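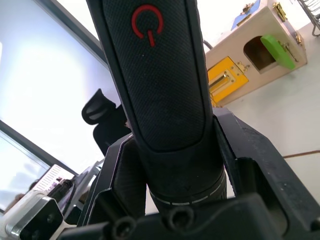
Page last changed: September

Small Appliances, Cords and Batteries: An Interview with the Head of the Over Collection Service

The Over Collection Service accepts discarded household electrical goods from 27 towns and villages. Its main site is the Nkuna Road depot, where residents may bring items in person, and it also operates collection bins at town halls, schools and a number of grocery stores. For this installment of our series on local public services, we met the head of the service in the depot office to discuss what residents throw away, how those items are handled, and what changes are planned.

The head of the service has held the post for seven years and previously worked in road maintenance for the same authority. The move, by this account, was not planned. "The position was open and the depot was in poor condition. There was one shed, one scale and a paper ledger. I was asked to look after it for the winter, and at the end of the winter I asked whether I could stay."

At that time the service was chiefly concerned with large appliances. Refrigerators, stoves and washing machines were picked up by appointment, and the smaller goods were treated as an afterthought. Today the balance has shifted. Large appliances still account for most of the weight, but the greater part of the staff's working day goes to objects that can be held in one hand.

"A washing machine is simple work," the head of the service explained. "Two people lift it, it goes into the container, and we know what is inside it. A box of small items from somebody's kitchen drawer may take one person half a morning. Every object in it is a separate question. Does it have a battery? Can the battery be removed? Is it glued in? Has it been crushed or bent?"

The batteries are the most pressing concern. Rechargeable cells are now built into a wide variety of goods, including many that residents do not think of as electrical. The service has received greeting cards that play a tune, shoes with lights in the heels, and heated gloves. Such goods are often placed in the ordinary trash, where they may be compressed in the truck. A damaged cell can catch fire at once or several hours later.

The service had two fires in its own yard during the most recent reporting year. Neither caused injury. The first began in a container of mixed goods shortly before the depot opened at 7 a.m., and the second in a cart of vacuum cleaners. "Both were out within the hour, and in both cases we lost the container. I would like people to know that the staff were calm and followed the procedure. I would also like people to know that we were fortunate in the wind."

Since then, incoming goods have been sorted on the day they arrive. Items with built-in cells are placed in steel drums with a layer of mineral granules, and the drums stand apart from one another on the concrete pad behind the scale house. The drums are taken away by Mulletti, a regional hauler, under a contract that runs for three more years. Mulletti delivers them to a treatment plant outside the district, where the cells are discharged before anything is taken apart.

Asked whether residents understand the difference between the various bins, the head of the service was cautious. "They understand it when they are standing in front of us. At home, in the evening, with a bag in the hallway, it is different. The sign on the bin has to do all the work, and our signs were bad. They were written by people who already knew the answer. One of them said 'portable accumulators.' I did not know what that meant either when I started."

The signs were replaced last spring. The new ones ask a single question in large type: "Does it plug in, charge, or take a battery?" A resident who can say yes to any part of it may use the bin, provided the object fits through the opening. The old list of accepted goods, which ran to two columns, has been moved to the service's website. Light bulbs and tubes continue to have their own box, as they did before.

The district collected 310 tons of small electrical goods in the last reporting year. The head of the service declined to describe this as a success. "It is a number that tells you how much came in. It does not tell you how much stayed in the closets. When an older person moves to a smaller home, the family brings us three carloads, and some of it has been in the attic since before the children were born. I do not have a figure for the attics."

Cords and chargers form a category of their own. Residents tend to keep them long after the devices they belonged to have gone, and then bring them all at once, tangled together in a shopping bag. The copper in them has value, and the service sells cords separately by weight. The income is modest and goes toward the cost of the mobile collection truck.

The truck visits the smaller villages on a fixed rotation. It parks for two hours, usually near the post office or the church, and accepts anything up to the size of a microwave oven. According to the head of the service, the visits have a social side that had not been expected when the route was drawn up. People arrive early and remain to talk. In one village, residents asked for the stop to be moved across the square so that they could wait in the shade, and the request was granted.

"The truck also gets the items that people are embarrassed about. I mean things that were expensive and that they hardly used. Bread machines, foot baths, exercise gadgets. They will tell the driver the whole history of the purchase. The driver has a good deal of patience, and I have made it clear that the two hours are two hours for that reason too."

A portion of what arrives is in working order. For many years the service had no means of dealing with such goods and was obliged to treat them as waste. A change in the district rules now allows staff to set aside items for reuse if the resident signs a short form at the counter. Goods left in bins cannot be set aside, as there is no one present to sign. Those that qualify are tested for electrical safety, cleaned, and offered on a shelf inside the depot entrance at a fixed low price. Almost 200 items left the depot by this route in the program's first year.

The head of the service described the testing as the slowest part. "We have one bench and one person qualified to use it. A lamp takes a few minutes. A food processor has to be run, and the safety catch on the lid has to be tried, and then it has to be cleaned properly, which nobody enjoys. Anything that heats up is left to run while the tester does something else nearby. We turn away more than we keep. If there is any doubt about a cord, the item does not go on the shelf."

Certain goods are excluded from reuse altogether. These include electric blankets, child car seats with electronic parts, smoke alarms, and medical devices of any kind. Phones, tablets and computers are also excluded at present, owing to the personal information they may hold. The service advises residents to erase such devices before bringing them in, and offers a printed instruction sheet at the counter. Devices received at the depot are kept in a locked cage until they are collected.

Record keeping has improved along with the rest. The paper ledger was retired two years ago in favor of Rillomik, a weighing and inventory system that prints a label for every drum and pallet. The change was not welcomed by everyone at first, and the head of the service conceded that the complaints had merit. The label printer jammed in cold weather, and staff wearing work gloves could not operate the screen. The printer has since been moved indoors, and a keypad with larger buttons has been fitted at the scale. The ledger is still kept on a shelf in the office. "We use it for lunch orders," the head of the service said.

Discussion turned to the manufacturers. The head of the service was reluctant to speak about particular companies but was direct on the subject of construction. "If I could ask for one thing, it would be screws. Ordinary screws, in a place where you can see them. A device held together with screws can be opened in a minute by someone with basic training. When it is glued or welded shut, we have to send it on whole, and we pay by weight for that. The resident pays, in the end, through the annual fee."

The annual household fee will remain unchanged for the coming year. A second testing bench has been approved, and the service expects to advertise for a qualified tester before winter. The depot's opening hours are also under review. Residents who work during the day have asked for a later closing time at least once a week, and a trial is expected to begin once staffing has been settled.

Plans for a covered unloading area have been postponed. The ground beside the scale house was found to be softer than the original survey suggested, and the foundation would need to be redesigned. In the meantime, residents are asked to remain in their vehicles during heavy rain until a member of staff waves them forward.

At the close of the interview, the head of the service was asked what residents could do that would be of most help. The reply was practical. Take out the batteries that come out, and put them in a separate bag. Do not tape the bag to the appliance. Leave the cord attached. Empty the vacuum cleaner. "And empty the toaster. We had mice last year, and I am fairly certain that it was the toasters."

Current opening hours, the mobile truck schedule and the full list of accepted goods may be obtained at the Nkuna Road depot or from any town hall in the Over district.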